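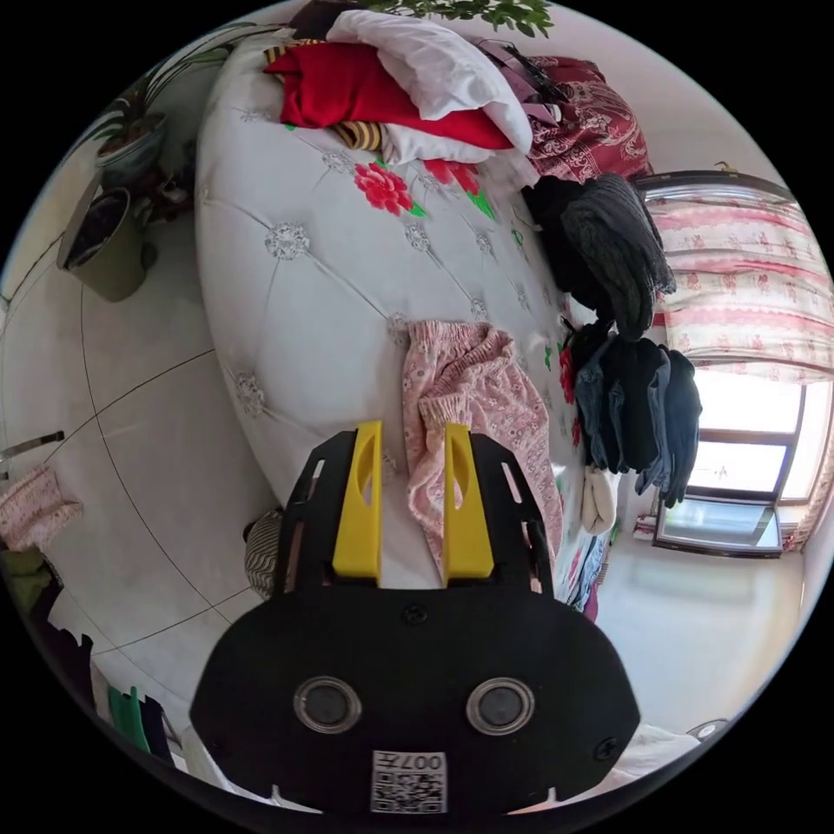
3.2 Programme setting and delivery

The Grendov programme offers relationship and health education to young people aged 14 to 19 who live in residential homes or supported lodgings, or who have left either within the previous year. It is delivered in two formats. The standard format consists of weekly group sessions held in the home or at a nearby youth centre. The condensed format covers the same material over two full days and was introduced for young people whose placements were expected to change before a weekly course could be completed.

Both formats use the Vlachou curriculum, which was written for mainstream secondary schools and later adapted for use outside the classroom. The adapted version drops homework tasks, shortens written exercises and removes activities that assume a parent or guardian will be available to discuss the content. Sessions on consent, contraception and seeking advice from a clinic are kept in full. Facilitators may change the order of the middle sessions but must deliver the opening session first, as it sets out the ground rules and explains the limits of confidentiality.

Homes were recruited through two provider organisations. Flurken operates small homes, mostly in towns, with a settled staff group on each site. Zoser operates a mixture of larger homes and supported lodgings over a wide rural area, and relies more heavily on staff who move between sites. These differences were known before the study began and were one reason for including both providers. They also mean that comparisons between providers should be read with care, as site size, location and staffing pattern cannot be separated in the present data.

3.3 Participants and enrolment

A total of 300 young people enrolled. Enrolment required written consent from the young person and, for those under 16, from the adult or authority with legal responsibility. Obtaining the second consent was the most common cause of delay. In several homes the course began before all forms had been returned, and young people whose forms arrived late were admitted up to the third session. Those admitted late are included in the attendance analysis but not in the comparison of survey responses, as they had already received part of the material when they completed the first questionnaire.

Attendance was recorded by the facilitator at the start and end of each session. A young person was counted as present if recorded at both points. The rule is stricter than the one used in the earlier pilot, where presence at either point was sufficient, and attendance figures from the two studies should not be compared directly.

Completion was defined as presence at three-quarters of the scheduled sessions in the standard format, or on both days in the condensed format. Under this definition 70 per cent of enrolled participants completed the course. Figure 2 shows completion by format and by placement change during the delivery period.

Figure 2. Completion of the Grendov programme by delivery format and placement change. Placement change refers to any recorded move to a different address between the first and last scheduled session. Moves between rooms or units on the same site are not counted.

The association between placement change and non-completion was present in both formats but weaker in the condensed one. Part of this is mechanical: a shorter delivery period leaves less time in which a move can occur. When the analysis was limited to young people who remained at the same address throughout, the difference between formats was small and its direction depended on how late admissions were handled. We therefore do not claim that the condensed format holds attention better, only that it is less exposed to disruption of this kind.

3.4 Facilitator reports

Facilitators completed a short written report after each session, noting which activities had been delivered, which had been shortened or left out, and any change to the room or group. Reports were coded by two members of the research team working separately, with disagreements settled by discussion. Coding followed a fixed list drawn up from the curriculum manual, to which one category – interruption by site staff – was added after the first batch of reports had been read.

Shortened activities were most often those that required participants to work in pairs. The reasons given were uneven group numbers, existing disputes between residents and reluctance to discuss personal subjects with someone who shared the same house. The last of these was reported mainly from smaller homes. Some facilitators replaced pair work with anonymous written questions, which the manual permits, and a few used whole-group discussion, which it does not. Sessions of the second type were coded as partly delivered.

Interruption by site staff was reported at both providers. Typical entries concerned medical appointments, contact visits and transport, and in most cases the young person did not return to the session. Where the provider had agreed a fixed time with the facilitator in advance, such entries were fewer. The practice was not assigned or controlled by the study, and homes that agreed fixed times may differ in other respects from those that did not.

3.5 Limits of the delivery data

Three limits should be noted. First, the reports were written by the people delivering the sessions and were not checked by observation. Direct observation was considered and ruled out at the design stage, as both providers took the view that an additional adult in the room would affect what young people were willing to say. Second, addresses were taken from provider records, which are updated at different intervals. A short move followed by a return may not appear in them. Third, no reason for leaving the course was collected from the young people themselves. The exit form asked for one, but the question was optional and too few answers were received to support analysis.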